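Oct 19, 2004

I have been asked by two readers why I stopped writing about the house, so today I write about the house, or more exactly about the letters I found in it.

When we bought the place in Ritthorpe, the seller left one closet full. He said we could throw away everything. My husband wanted to do it the same evening, but I am slow with such things, and I put the boxes under the stairs. They stayed there until last January, when a pipe leaked and I had to take them out quickly.

Most of it was really for the trash. Old phone books, receipts from a shoe store called Gadeck, a radio manual with no radio. But the smallest box had letters, all from 1984, all to one person, a woman who signed her answers only with "S." I know how she signed because she kept copies. She wrote every letter two times, one to send and one to keep. I had never heard of a person doing this by hand.

The other writer was her brother, who had gone to work on a ship. He writes badly, and I say this with sympathy, as someone who also writes in a language that is hard for her. His sentences start well and then get lost. But he always answers her questions in the same order she asked them. If she asks about his teeth, the weather and the money, then he answers teeth, weather, money. I find this very polite.

I read them in the evenings, 4 letters at a time, no more. My husband asked if it was correct to read them at all. I did not have a good answer. I wrote to the seller and he replied on a postcard that he did not know any S. and I should please do what I like.

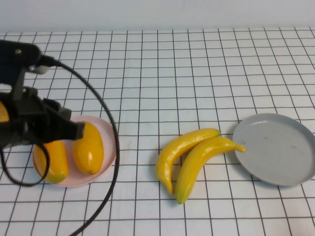

What surprised me most is how much space they give to small things. There is almost a full page about a coat. She wants to know if she should have it repaired or sell it, and he, on a ship, who cannot see the coat, gives his opinion in detail. Then in the next letter she tells him she did the opposite. He is not offended. He asks how the new one fits.

My own sister and I speak by telephone every week, and I could not tell you one thing we said in spring. We speak quickly, because the call costs money, and then we say goodbye three times. So in March I proposed to her that we write. She laughed, but she bought stamps. Her first letter was one page and mostly about her knee. The second was longer. Now she complains when I am late.

I also tried to make copies by hand, like S., and gave up after the first one. My hand hurt, and I noticed I was improving the sentences in the copy, so it was not a copy anymore.

A neighbor, Marcus Fitzsimmons, thinks the woman could be a Mrs. Sundaram who rented the upper floor before the seller's family came. He remembers her garden but not her first name. The town office has a register, and I will go and look when my cold is better. Her house number in the letters is 438, and our street does not go so high today, but Marcus says the numbers were changed once – he is not sure in which year.

If it is her, I would like to return the box. I have put a new string on it, as the old one broke.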